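Filed under: Bench notes / Hand tools / Cleaning and upkeep

15 Feb 2026

Lot 213, second session. This is the mixed box from the Stustitz house clearance: hand tools, mostly, with some household pieces thrown in on top. The last entry covered sorting and tagging. Today was for wiping down and deciding what goes back on the tool wall, what gets a new handle and what goes to the Fiser sale table in May.

Started with the curved metal pieces. They were tagged together under 31 and I'm leaving them together until someone tells me they don't belong to each other. Dry sponge first, then slightly damp, then a dry rag. I went along the outside of the curve, then the inside. The inside takes longer because dirt packs in where the metal meets the handle and the sponge won't get down there. A wooden skewer does it. Don't use the brass brush on that joint, it scores the wood.

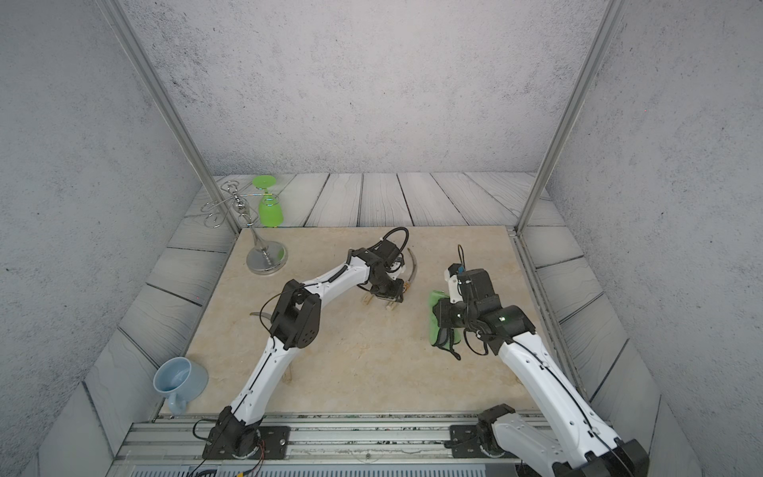 Gray curved piece mid-table, candle holder back left, green glass upside down behind it.

The candle holder is on the list for the sale. Wire arms are slow work. I did the stem and the round base with a soft cloth only, no sponge, as the mirror finish marks easily. The swirls at the top still need another pass with cotton buds. Pylyp wants to try a dip for those. Fine by me, but test it on the underside first.

Green stemmed glass: washed in the sink, left to drain on its rim, off the tile so it doesn't get knocked. It isn't part of 213. It came in with the Le Roux things and should go back to that shelf when whoever is next in has a hand free.

Product notes. I wrote the dilution on masking tape and stuck it inside the cupboard door, since the last strip fell off. Anything with a printed label goes back label outward — I spent too long last week turning things around to find the right one.

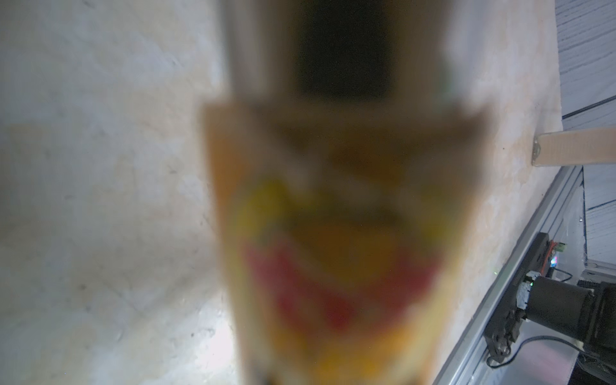
Label, close. Yellow band with the red stripe under it.

Next the awl. Light wooden handle, thin spike, tag 324. It rolls if you lay it down, so it gets stood on the end of the handle when it's on the tile. Keep your sleeves away from it. I'd rather we had a block with a hole in it for this, and there's an offcut in the Flarno crate that would do. Handle is sound as far as I can tell. No play when I twisted it by hand. It wants a thin coat of oil and nothing else. Please don't sand it, the wear on the grip is the best thing about it.
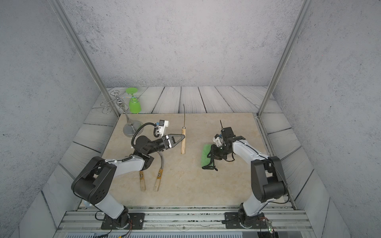
Tag 324, point up. Green sponge on the tile to its right.

Back to the curved tool with the pale handle, which is the one I'm least sure about. I had it down as a small sickle on the first tag and then crossed that out. The rod comes up and over in the right kind of arc, but I haven't found a maker's mark and I don't want to write "sickle" on a sale card if it's some sort of hook. Left the name blank on card 864. If anyone grew up around a garden shed with one of these in it, write on the card in pencil.

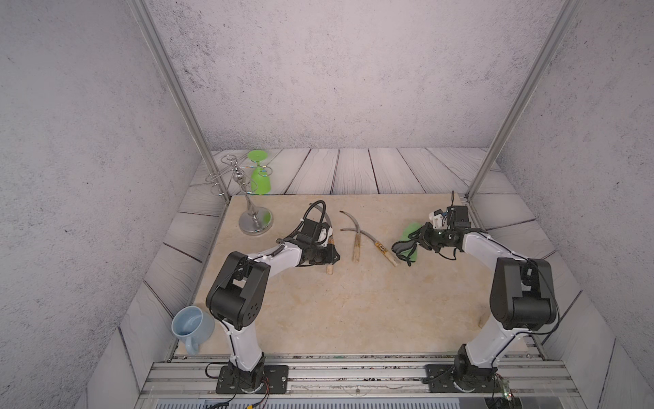 Curved tool held with the pale wooden handle down, green sponge to the right.

Sponges: the green ones are for metal and the tile, and they live on the left of the sink. One had been used on the wood oil and put back — it's in the bin now.

To do:
Oil the handle on 324 and leave overnight.
Cotton buds on the candle holder arms.
Drill the offcut for a standing block.
Glass back to the Le Roux shelf.
Name for card 864.
Order rags. We're on the last bundle.

Didn't get to the bottom layer of the box.

Recent in Bench notes
Lot 213, first session: sorting and tags
Re-handling the Flarno chisels
What to keep under the sink
Le Roux shelf, revised list

Comments (3)

Pylyp Kushnir
Will do the dip test on the underside of the base. If it clouds I'll stop there. Offcut is drilled, it's by the vise.

benchend
My grandmother had a curved thing like 864 for cutting along the fence line. We just called it the hook, so that doesn't settle much.

mara_t
Is linseed OK for the awl handle or do you want the lighter oil? I have both open.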